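Waxing a Pine Blanket Box (and Getting the Lid to Behave)
6/4/20

I bought the blanket box at a house clearance in Totley, where it had spent years under a layer of orange varnish and a telephone directory. It cost me 50 pounds, and my brother-in-law Dwight has asked me twice whether they paid me the 50 pounds to take it away.

Strip it first. Brush on the stripper, leave it until the varnish wrinkles, then scrape along the grain. Use a blunt scraper. I used a sharp one and now have a decorative groove -- I tell visitors it is Georgian.

Wash it down with white spirit, let it dry overnight and sand it with 120 grit, then 180. Going finer than that on pine is a hobby in its own right.

Hinges come next. The old screws will have chewed their holes to porridge, so dip a few matchsticks in wood glue, pack them in, snap them off flush and leave them until morning. Drill a small pilot hole before the new screw goes in. Brass screws shear if you so much as frown at them, so run a steel one of the same size in first, take it out and then fit the brass.
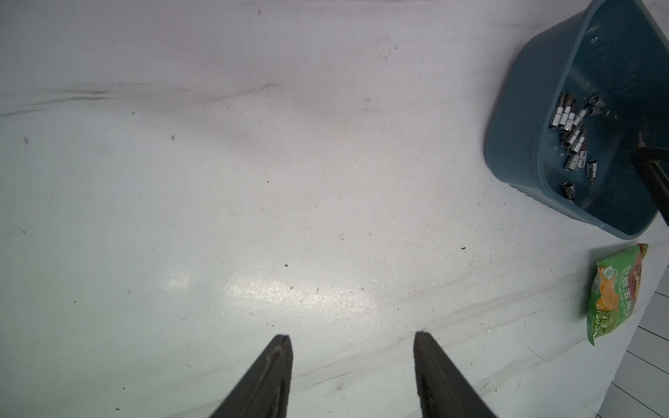
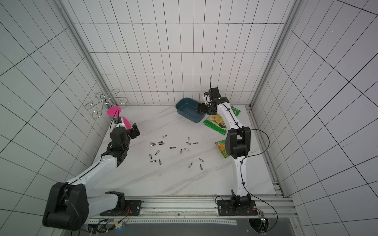

Can I put wax over wood that has already been oiled?
Wax will sit happily on top of oil, provided the oil has cured. Give it at least 3 days in a warm room and press a bit of kitchen paper on it. If the paper comes away greasy, leave it longer.

For the wax itself, put it on thinly with an old T-shirt, wait twenty minutes and buff. Then do it again the next day. Thick coats never quite harden, and they collect dog hair with real dedication.

If the lid drops like a guillotine, fit a stay on the side you don't lean on. Florence McKinnon fitted hers on the wrong side and has been reaching round it since January.

Line the bottom with plain lining paper, cut a shade small, and don't glue it down. You will want it out again the first time somebody stores a candle in there.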